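Elstead Code of Practice for Robotic Suturing

The Elstead Code of Practice for Robotic Suturing, usually shortened to the Elstead Code, is a set of voluntary rules for the training and assessment of surgeons who close wounds with teleoperated instruments. It was drafted at the Elstead training centre by a working group under Hendrik Moodley and Elmarie Adams. The current edition dates from November 2024.

Background

Earlier guidance at the centre dealt mainly with equipment checks and emergency undocking. Suturing was left to individual supervisors, whose advice on grip, thread length and instrument exchange often differed. Moodley and Adams reviewed 800 practice sessions before writing the first draft, which was trialled at Vestergaard and Zillthorpe.

Scope

The code has 24 clauses. It covers suturing with two working instruments under camera view and does not apply to stapling or to autonomous stitching. Centres may add their own requirements but may not relax those on visibility or needle control.

Instrument handling

Both instrument tips must be in view before either is moved under load. The needle is to be held by the needle driver and passed only when the receiving jaws can be seen. Thread should be gripped at the tail where practicable, as repeated clamping can damage braided material. Tension is judged by watching the tissue and the strand, particularly on systems without force feedback.

Visibility and bleeding

Clause 7 requires the operator to pause when pooled blood hides the wound edges or the needle. The field is cleared by suction or irrigation before another bite is taken. Loose strands are to be kept track of and moved clear of the instrument wrists.

Grasper at left and needle driver at right during suturing, with blood along the incision and several strands in the field.

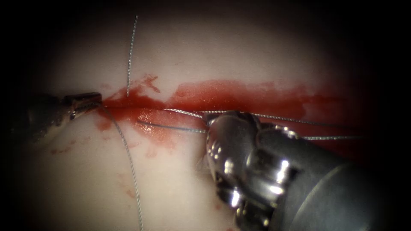 Assessment and records

Trainees are assessed by two supervisors working independently. Recordings are kept for 18 months and may be reviewed if the supervisors disagree. Zillthorpe also uses them in its April refresher course.

See also

Fastow checklist
Surgical knot
Teleoperation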